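Shared workshop opens Wednesday evenings for home-built grippers

Posted 29 October 2025

The Zokside workshop has been many things to many people over the years (a bike repair corner, a place to borrow a decent drill, somewhere warm to sit while glue dries), and starting in November it will also have a regular evening for people who are building robot hands at home and would like some company while they do it.

The idea comes from Mercedes Henao, a longtime member who has been putting together a pair of wearable grippers she calls Pelell. The project began at her kitchen table and spread, as these things do, to most of the other rooms in her apartment. She brought an early version to the workshop in spring to use the good soldering station, and by her own account spent more of that night answering questions than soldering.

"I had people leaning over my shoulder the whole time, and I loved it," she said. "I'd been stuck on the same cable problem for weeks, and a man who was there to fix a toaster sorted it out for me in the time it took to drink a cup of tea."

Pelell is meant to teach a robot arm how to handle ordinary household things by letting a person do the handling first. You wear or hold the grippers, pick things up and put them down the way you would on any other day, and the recordings are used later on to train the arm. The arm itself is still in pieces on a bench at the workshop, and Henao is in no great hurry about it. She wants 400 good recordings before she so much as plugs it in, and she would be happier with 2000.

Books have been the stubborn part. A cup or a small bottle gives the fingers something to close around, she explained, but a thin book lying flat on a soft cushion will slide away or sink in just when you think you have it, and so she has been giving books a great deal of her time lately. Each attempt is kept short, and the ones that go badly are kept as well, in a separate folder with a rude name.

The two grippers are different sizes, the small one strapped to the left hand and the larger one held in the right, and both carry printed markers on white cubes so that their movements can be followed. Getting the cables to run along the forearms without tugging took longer than any other part of the build — longer than the jaws, even, which she redesigned 3 times.

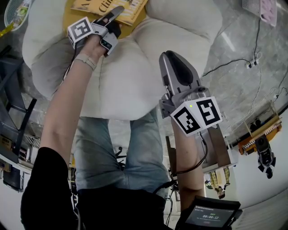

What to expect on the night

The first session is in November, from seven until the last person has swept up. Members pay nothing extra. Visitors are asked to put a little something in the jar by the door, and to sign in with whoever is at the front desk. Henao will have Pelell with her and is glad to let people try it on, although those with very small hands may want to bring a bit of foam padding.

There is no need to have a project of your own yet. The Olletti printer has been repaired and can be booked for short jobs, and the parts drawers along the Benavides Street wall now hold 42 labeled bins of motors, springs, connectors and odds and ends that members have left for anyone to use. Please put back what you don't need, and if you empty a bin, write it on the whiteboard.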